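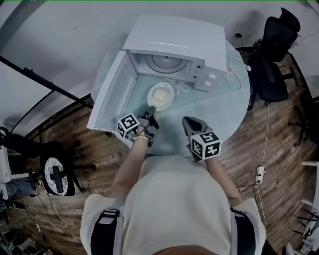 KONDAMECK, February

By the Trerurov club build log author | 14 comments | 6 shares

The microwave task went onto the club's list as the easy one. Open door, plate in, door shut, turn a knob. We gave it one week and it has taken the whole month so far.

For anyone new to this log: we are a student club, entered in the household division of the Hutia competition. Our arm learns from demonstrations. A member does the task with a pair of hand-held grippers, the marker cubes give us the pose of each gripper over time, and the training code takes it from there. The count as of this afternoon is 294 recorded demonstrations, of which 200 passed the filter.

Most of the 83 rejects from the first two batches share one cause. When the wrist rolls too far, fewer faces of the cube are in view, and the pose estimate jumps. It shows up in the plots as a spike of a few centimeters, one or two samples wide. We tried smoothing over it. The smoothed path looked fine and trained badly, so now the filter throws out the whole take. The other rejects are dropped food, missed grabs, and one where the recording was started after the plate was already in.

The plate is the hard part. It has a raised rim, which gives the fingertip something to get under, but the lift has to come from both sides at nearly the same time or the food slides. Keeping the plate level past the open door is slow work. New members tend to rush the last few inches and clip the turntable. The current instruction is to pause at the opening, line up with the middle of the turntable, then go in flat.

The door hangs out to the left past the edge of the round table, so the left hand has to come around it. I moved my starting position a little to the right and my takes got shorter. I have written that into the setup sheet, along with table height and where the feet go.

The two knobs are a separate task and we have not started on it. Gripping a small round knob with pointed fingers is likely to need a different fingertip. There is a drawing. There is no part yet.

First training run on the filtered set finished last night with the Hosseinzadeh config, unchanged apart from batch size. It reached the plate in 59 trials and completed the insertion in far fewer. I will post the full table when I have sorted the failures by type. The next batch will use a second plate, same size, flatter rim.

14 comments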